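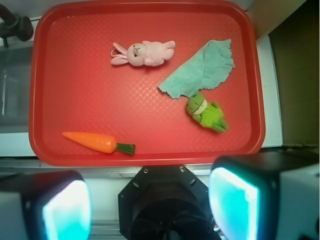

Towable tubes, anyone running the Saloveo 2-rider?

dockrat_pete
Looking at the Saloveo deck tube for next summer. It's November so the prices are down, and the one I want is sitting at 652 with the pump and tow rope thrown in. Page says it "tracks flat at any speed." I have never seen a deck tube track flat at any speed. Has anyone pulled one behind a normal boat, or is it all people who got theirs for free?

millpond
We have one. Kids love it. Goes up fast, comes down fast, no complaints.

dockrat_pete
How long have you had it, and how many times has it been out?

millpond
Got it in August, so five weekends maybe. It's a tube. You sit on it and get pulled.

tess_on_erngate
Five weekends is nothing. Every tube is good for five weekends. I'm on Erngate Lake, and by the end of the season half the tubes on our side have a patch over the valve or a slow leak at the tow point. Ask again after a couple of winters in a shed.

For what it's worth, I had the older Saloveo and the cover stitching let go right where the handles attach. They did send a new cover. They also wanted photos from three angles and a copy of the receipt before they would talk to me.

Luuk Michiels
I'd question the price more than the stitching. 652 is a lot for vinyl and nylon. Take away the pump and the rope and compare it to the Vusico, which does the same job. My brother-in-law bought the Vusico two years back and it still holds air overnight. The handles are harder on the knuckles, I'll give you that. Wear gloves.

millpond
The Vusico is not the same thing. It sits lower and you get a face full of spray the whole time.

Luuk Michiels
You get a face full of spray on all of them. It's a lake.

17knots
Before anybody buys anything, what are you pulling with? "Any speed" means nothing if the boat takes forever to get on plane with two adults hanging off the back. I run adults at 17 or so on the GPS and drop well under that for kids, and at those speeds I can't tell one deck tube from another. The ones that flip are the ones pumped too soft. People stop when it looks full. Looking full tells you nothing, so press on it with your knee.

dockrat_pete
Old bowrider, tows fine. And yes, I know about the knee.

So far I have one person who loves it after five weekends, one who had the cover come apart, and one vote for a tube that skins your knuckles. The reviews on the store page are all five stars and half of them say "can't wait to try it." How is that a review?

tess_on_erngate
Those get written the day the box shows up. I skip anything that doesn't mention a leak, a patch or a rope.

About the rope. If the bundle rope is the thin yellow one I got, throw it on the dock and use it to tie up the trash can. It isn't rated for two riders. Read the tag.

millpond
Mine came with a thick one, blue and white. Tag says two riders. Maybe they changed it.

tess_on_erngate
Maybe. Then I take that part back for the new ones. Still read the tag.

reedbank
Van Dijk's down by the boat ramp rents deck tubes by the day, or did this past summer. Rent one, put your heaviest people on it, and see if you still want to own it. We rented for a weekend and decided we didn't. It took up the whole back seat on the way home and smelled like a shower curtain.

Luuk Michiels
Van Dijk's are so beat up they won't tell you much about a new one.

reedbank
They'll tell you what it looks like after a summer of hard use, and I thought that was his question.

dockrat_pete
It was. They're closed till spring though, and the sale will be gone by then. The store page has had the same countdown clock on it since I first looked, so I'm not too worried about that.

17knots
Ha. That clock restarts if you clear your cookies.

dockrat_pete
Just tried it. It restarted. I'll wait and rent one when they open. Millpond, if yours makes it through the winter, let me know what the seams look like.

millpond
Will do. It's in the garage under the kayaks right now.

tess_on_erngate
Take the kayaks off it.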